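6. When the arm stops against the tray

I'm putting this section ahead of the tuning chapter because it's the fault I get the most mail about, and because I spent a whole November evening on it myself before I understood it. You run the tabletop task in Lukstead, the arm reaches down next to the tray, and then it just stays there. No error box, no red text. The joint readouts keep twitching and the task timer keeps counting until it hits 3000 steps and gives up.

What you've got is a contact stall. The planner thinks the path is clear, the physics engine thinks something is touching, and the two of them argue until time runs out.

Before you change anything, pause the run and look at the back left corner of the tray. Turn the camera so you're facing the table from the front, high enough to see over the tray wall.

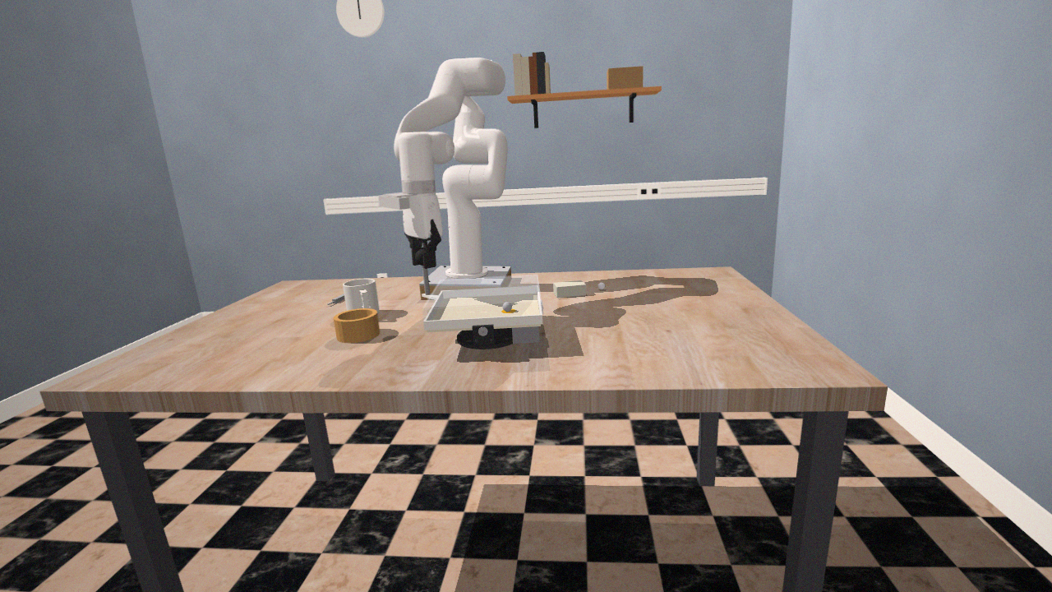
Figure 6-1. Arm down at the rear left corner of the tray. Check the foot of the thin rod first.

If your view looks like mine, with the rod reaching down just past the corner and a small piece right at its foot, work through these steps in order. I know it's tempting to skip to step 5. I did, and I had to start over.

1. Press Pause, not Stop. Stop throws away the contact list, and you need it.

2. Open Contacts and sort by force. Write down the top two pairs.

3. If one of those pairs includes the tray, click it and read the tilt value. The tray should be level at the start of a run. A tray that's held up off the tabletop and leaning a little has something under it, and you'll want to look below the front edge as well as behind.

4. Open Scene > Objects and hide the tray for a moment. Anything underneath shows up right away. Move it at least 15 mm clear of the tray outline, then bring the tray back.

5. Now raise the arm. Use the Lift button and set the speed to 16 percent. Keep your finger near Pause while it goes up!

6. Run Settle (it takes 70 steps by default – leave it alone) and check the Contacts list again. The pair you wrote down should be gone.

7. Save the layout under a new name before you restart the task.

CAUTION: Don't drag the arm up by hand with the mouse while a contact is active. The engine stores up the overlap and lets it all go at once, and your small objects end up on the floor or through a wall. On the real Barta arm the same habit can bend a rod or pinch a hand, so please don't practice it here.

CAUTION: If you're mirroring the simulation to hardware through the Ava bridge, disconnect the bridge before step 5. A stalled arm in the simulation can be several inches away from where the real one is sitting, and the real one will try to catch up the second you hit Lift.

Note: Shadows are no help for judging clearance. The arm throws a big one across the right side of the table and it makes everything over there look closer together than it is. Use the Measure tool.

Note: Nataša Vlachou wrote in to say that loading the old Lavitz table layout brings the tray in at the wrong height. I tried it and she's right. If that's your layout, open the tray's properties and press Drop to Surface before your first run.

If the stall comes back in the same spot after all this, turn on Log Contacts, run the task once more, and send me the log along with your saved layout. Please send the layout from before the fix too – I can't do much with a table that's already been tidied up.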